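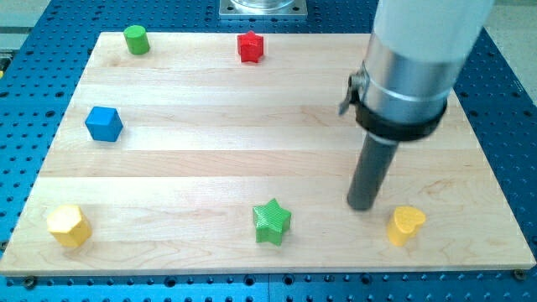 In defence of the slow robot club

Every February the letters start. They come to me as chair of the parents' group at our school in Stallthorpe, though I only took the job on for a year and that was four years ago, and they all ask the same thing in slightly different words. Why does our robotics club never bring home a cup? Sisodia, down the road, has a cabinet full of them. Their pupils go off to the regional contest in matching jackets, and ours spend two terms teaching an arm to deal with a few coloured blocks.

I have some sympathy with the letters. My own daughter came home last winter having spent an entire afternoon, as far as I could make out, on a yellow heart. She was very cross about the heart. I asked whether it might not be more fun to build something that raced, or threw balls, and she gave me the look that thirteen-year-olds keep for this sort of remark and said that she nearly had it.

So I went and sat in. I'd recommend it to anybody who has written me a letter (the door is open from half past three and there is usually a biscuit). Fengying Zou, who has run the club since before my time, does very little that you would recognise as teaching. She sets the children a job that sounds like nothing at all: get the tip of the tool to within a finger's width of the piece you've chosen, and don't touch any of the others. Then she goes and sharpens pencils. The children argue. They draw the board on squared paper, they measure from the wrong corner, they find out that a star is a good deal more awkward than a cube if you want to know where its middle is, and somebody has to go and look up how you find the middle of a star. I had forgotten, if I ever knew.

Now, the contest. I don't want to be sour about it, and Rekha Yadav, who looks after the Sisodia team, is a lovely woman who has lent us cables more than once. But I have read the entry rules. A match lasts 40 seconds. The kit comes from Feritz in a box with most of the thinking already done, and a full entry came to £2,437 last year for a team of up to 12. We had 58 children put their names down in September. I can do that sum and so can you, and I don't much like the face of the child who is told that she is number thirteen.

Ramesh Rastogi, who has twins in the lower school and disagrees with me about this at every meeting, says that children need a date to work towards and somebody to beat, and that a club with neither is only a pleasant way of waiting for the bus. He has a point, more than I usually let on. Some of the older ones do drift by Easter. Harsh Bajpai was in the club for three years and left to play badminton, and when I asked him why, he said he'd wanted to know if he was any good. I have thought about that quite a lot since.

What I would like, then, is something in between — an open evening in the summer term, with every group showing the job they set themselves and saying what went wrong. Invite Sisodia. Let Rekha's lot have a go on our board and let ours see the jackets. Nisha Kaushik in the office thinks the hall is free most evenings after the exams, and the chairs are already out.

My daughter did get to the heart, by the way, some time in the spring. She told me over the washing-up and then wouldn't explain how, as I wouldn't have followed it. She's on to the stars now.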